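Moving a Build Queue Without Stopping It
How Plotden split one overloaded pipeline into smaller ones

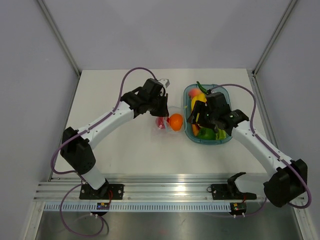
Two robot arms over a white tabletop, with a plastic bag and a teal basket of produce.

Plotden ran all of its builds through one Odside server for several years. Every commit to any branch triggered the same plan: compile, unit tests, packaging, integration tests, deploy to staging. The plan had 299 jobs when the team began to take it apart in March.

The main fault was in the queue. Odside hands jobs to agents in the order they arrive, and Plotden had 16 agents. A packaging job that needed a large disk could sit behind a row of short test jobs, and the short jobs could sit behind a stalled deploy. Adding agents helped for a while, then the artifact store became the slow part.

The first change was to sort jobs by what they need. Compile and unit test jobs went to a general pool. Packaging went to a pool with local disk. Deploy jobs got two agents of their own and a lock, so that only one could write to staging at a time.

The second change was to the store. Each build kept its full output, including logs and test reports, and the oldest went back 3000 builds. Plotden moved artifacts to Cocco, which stores files by content hash and keeps one copy of each. Release builds are kept. Branch builds expire when the branch is deleted.

Plan definitions had been edited by hand in the web console. They now live in the same repository as the code they build, and Skadach reads them at check-in and rejects any plan that names an unknown pool. This caught more errors than expected in the first month – mostly misspelled labels left over from old agents.

Both servers ran side by side during the move. A plan was switched over only after its output matched on both for a full release cycle. Plans with timestamps in their packages never matched, and those had to be fixed first.

Database migration tests are still on the old server. They depend on a shared schema, and splitting that is a separate project.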